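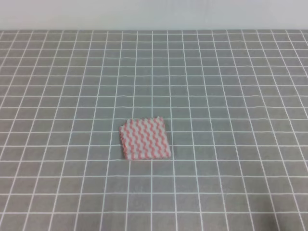 Fig. 1. Striped cloth on the grid mat, fixed view.

Pre-run check – cloth grasp method, Lavoie cell
Inspector: Hertta Oksanen. Date: 2025-01-17

Mat clear except for test cloth: OK
Cloth flat, sides near grid lines: OK. Slight turn, within the 5 degree limit.
Lighting even: OK
Finger mounting screws torqued: OK. Next check at 2,000 cycles.
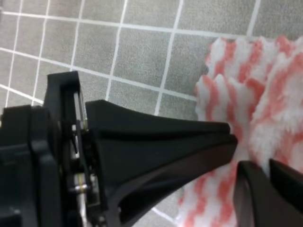

Fig. 2. Fingers at the cloth edge, wrist view.

Wrist view shows both fingertips: OK
Wrist focus: COMMENT – cloth softer than housing. Refocus before trial 26.
Stop button: OK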